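Iruveck-Greifervergleich

Der Iruveck-Greifervergleich, im Alltag meist einfach »der Iruveck« genannt, ist ein Verfahren zur Erprobung und Gegenüberstellung von Zweifingergreifern an kleinen Roboterarmen. Entwickelt wurde er in der Werkstatt Wemstead, und er gehört zu jener angenehm bodenständigen Sorte von Prüfverfahren, die man mit Gegenständen aus dem eigenen Haushalt, einem ordentlichen Tisch und einer guten Portion Geduld nachstellen kann. Verglichen werden vor allem Fingerformen, daneben auch Handgelenkkameras und Steuerungen, soweit sie sich auf das Greifen auswirken.

Stand der Beschreibung: 2025-06-13

Name und Entstehung

Iruveck war ursprünglich nur der Name eines Ordners, in dem die Wemsteader Werkstatt ihre Messblätter sammelte, und wie das mit Ordnernamen so geht, blieb er hängen. Der erste Durchlauf fand in einem Februar statt, damals noch mit einem einzigen Arm vom Typ Grakaslow und einem Satz selbst gefräster Finger, die man aus heutiger Sicht wohl als recht klobig bezeichnen darf. Zunächst ging es um die schlichte Frage, ob sich der Kauf neuer Fingersätze lohne. Aus dieser Frage wurde eine Tabelle, aus der Tabelle ein Ablauf, und irgendwann fragten auch andere Werkstätten an, ob sie den Ablauf übernehmen dürften (sie durften, und zwar gern).

Aufbau

Der Arm steht an einer hellen, matten Tischfläche ohne Muster. Glänzende Platten haben sich nicht bewährt: Die Lampen spiegeln sich darin, und die Kamera am Handgelenk hält den Reflex mitunter für eine Kante. Die Beleuchtung kommt von oben und soll möglichst weich sein, damit die Schatten der Finger nicht zu hart ausfallen. Ganz verschwinden müssen sie freilich nicht, denn erfahrene Bediener lesen am Abstand zwischen Fingerspitze und Schatten gern die Höhe über dem Tisch ab.

Als Steuerung dient in der Grundform der Regler Raju, der die Öffnungsweite und die Schließkraft getrennt vorgibt. Andere Steuerungen sind zugelassen, müssen aber im Messblatt vermerkt werden. Die Kamera sitzt fest am Handgelenk und blickt zwischen den Fingern hindurch nach vorn, sodass beide Spitzen jederzeit sichtbar bleiben. Dass dabei ein Streifen des Greifergehäuses unscharf am unteren Bildrand erscheint, wird in Kauf genommen. Manche Werkstätten schneiden ihn später weg, in Wemstead lässt man ihn stehen und hat sich längst an ihn gewöhnt.

Prüfgegenstände

Zum Grundsatz gehören 15 Gegenstände, die nach ihrer Schwierigkeit geordnet sind. Den Anfang machen gutmütige Dinge wie Holzklötze und Stoffbälle, später folgen Löffel, Schlüssel, Klebebandrollen und schließlich die flachen Stücke, an denen sich die Geister und die Greifer scheiden. Gebrauchte Gegenstände sind ausdrücklich willkommen, denn Kratzer, Abplatzer und stumpf gewordene Kanten geben der Kamera andere Anhaltspunkte als fabrikneue Ware, und im wirklichen Leben greift ein Roboterarm ja auch selten nach Dingen frisch aus der Schachtel.

Ablauf

Ein vollständiger Vergleich umfasst sieben Stationen und 100 Griffe je Fingersatz. Geübte brauchen dafür rund zwei Stunden, wer zum ersten Mal dabei ist, sollte sich den ganzen Nachmittag freihalten und etwas zu trinken bereitstellen. Zu Beginn fährt der Greifer vollständig auf und wieder zu, und die Stellung der Spitzen wird mit einer Lehre geprüft. Danach kommen die Klötze und Bälle, die vor allem dazu dienen, grobe Fehler in der Ansteuerung zu finden, bevor es ernst wird.

Die flachen Gegenstände bilden den Schwerpunkt des Verfahrens. Besonders geschätzt ist der Bilderrahmen, mit der Vorderseite nach unten auf den Tisch gelegt. Seine Holzleiste bietet eine klare Kante, an der ein Finger angesetzt werden kann, und die Rückseite hält mit Aufsteller und Aufhänger gleich mehrere Stellen bereit, an denen sich eine unvorsichtig geführte Spitze verhaken kann. Gewertet wird, ob der Finger die Leiste sauber erreicht, ohne den Tisch zu berühren und ohne den Rahmen zu verschieben. Die Anfahrt beginnt immer mit weit geöffnetem Greifer, und der Rahmen liegt schräg zur Blickrichtung, damit das einfache Anfahren parallel zur Tischkante nicht genügt.
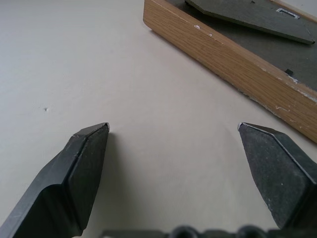
Fingerformen im Vergleich

Im Laufe der Zeit haben sich drei Bauarten herausgebildet, die in beinahe jedem Vergleich vorkommen.

Breite Finger mit flacher Innenseite gelten als die gemütlichen unter den Greiffingern. Sie halten Klötze und Bälle sehr zuverlässig, verzeihen eine ungenaue Anfahrt und sind leicht zu reinigen. An dünnen Gegenständen auf dem Tisch tun sie sich dagegen schwer, weil unter ihrer Spitze schlicht zu viel Material sitzt.

Keilförmige Finger, deren Spitze sich wie bei einem Meißel verjüngt, kommen an Leisten, Deckeln und Rändern deutlich besser zurecht. Die schmale Kante findet auch dort noch Halt, wo ein breiter Finger längst auf dem Tisch aufsitzt. Dafür verlangen sie eine genauere Führung, und ihre Spitzen wollen regelmäßig angeschaut werden. Helle Stellen an der Kante werden im Messblatt notiert, ob sie nun von Abrieb stammen oder von einem anderen Werkstoff, der dort zum Vorschein kommt.

Weiche Finger mit nachgiebiger Haut schließlich sind die Lieblinge aller, die mit Obst oder Gläsern arbeiten. Beim Rahmen schneiden sie durchwachsen ab: Liegt die Leiste erst einmal zwischen ihnen, halten sie wunderbar, doch der Weg dorthin ist mühsam.

Auswertung

Für jeden Griff wird vermerkt, ob er gelungen, teilweise gelungen oder misslungen ist. Eine Gesamtnote gibt es mit Absicht keine. Die Wemsteader hatten eine Zeit lang eine, und sie führte zuverlässig dazu, dass in der Kaffeeküche nur noch über die Note gesprochen wurde und kaum noch über die Finger. Stattdessen stehen die Ergebnisse nach Gegenständen getrennt nebeneinander, ergänzt um die Kameraaufnahmen und ein Feld für freie Bemerkungen, das erfahrungsgemäß der lesenswerteste Teil des ganzen Blattes ist.

Kritik

Gelegentlich wird eingewandt, das Verfahren bevorzuge schmale Fingerspitzen, weil flache Gegenstände darin so viel Raum einnehmen. Der Einwand ist nicht von der Hand zu weisen, und einige Werkstätten verwenden deshalb eine gekürzte Fassung mit weniger flachen Stücken. Umstritten ist außerdem, ob die Tischfläche vor jedem Griff abgewischt werden muss. Die strengere Lesart verlangt eine vollkommen saubere Fläche, die gelassenere lässt einen Krümel oder eine kleine Macke durchgehen, solange die Stelle nicht auf dem Anfahrtsweg liegt.

Siehe auch

Grakaslow (Roboterarm)
Raju (Regler)
Parallelgreifer
Handgelenkkamera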